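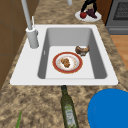 So we drove out to Cermont in February for the Kivon open day, and I came home with sore feet and a lot of opinions about fingers. Gripper fingers, I mean!

The doors opened at 9 and the demo hall was packed by half past. I went straight for the simulation corner, where you could sit down with a controller and pick things up in a virtual kitchen before touching any hardware. They had the black gripper loaded, and I started with the fruit plate by the sink. The apple was easy. The grapes were a nightmare (I kept squeezing in from the side and shoving the whole bunch along) until the woman next to me suggested coming straight down with the fingers wide open. Much better - though I never got close to the plate down in the sink, and the green bottle lying on the counter beat me three times.

Then on to the real arms. The Pondus is the heavy one, rated for 60 newtons of grip, and you feel it when it closes on your glove. The Thân is lighter and quicker and I liked it a lot more for anything soft. It costs 800 more than the Pondus without the wrist camera, so I'd have to think about it. Swapping fingers took me about 2 minutes on the Thân and way longer on the Pondus, mostly hunting for the right hex key.

Controllers: the joystick one is fine, the handheld one drifts. I told them so, and they wrote it down.

Lunch was soup and very good rolls. Parking is behind the building, and the sign is tiny, so go slow after the bridge.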